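How to Read Plus-Minus Without Getting Fooled

Hockey box scores, part 2

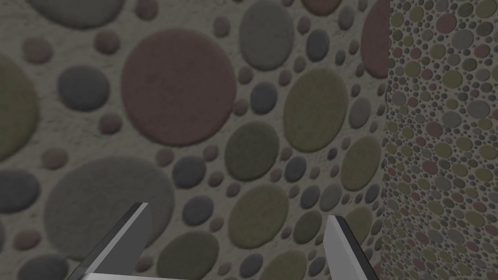 What does a plus-minus of plus 15 tell you about a skater?

It says his team scored 15 more goals than it gave up while he was on the ice, power-play goals left out. Whether he had anything to do with them is another matter.

I don't trust the number much, but announcers love it, so learn to check it.

Start with his linemates. If all three forwards sit within two of each other, you're looking at a line's number and can't pin it on one guy.

Next, look up the goalie. A hot goalie makes every defenseman in front of him look smart until January.

Then pull out the empty-net goals. They count, for and against. Gerd Kasten, who played center for Solholm, finished one season at minus 29 and got called lazy for it. He was on the ice every time they pulled the goalie.

Last, compare him with his own team. A minus 2 on a club that bleeds goals may be decent work.

Skip the whole exercise before game 30. The samples are too small, and people who say they see a trend by then are mostly guessing.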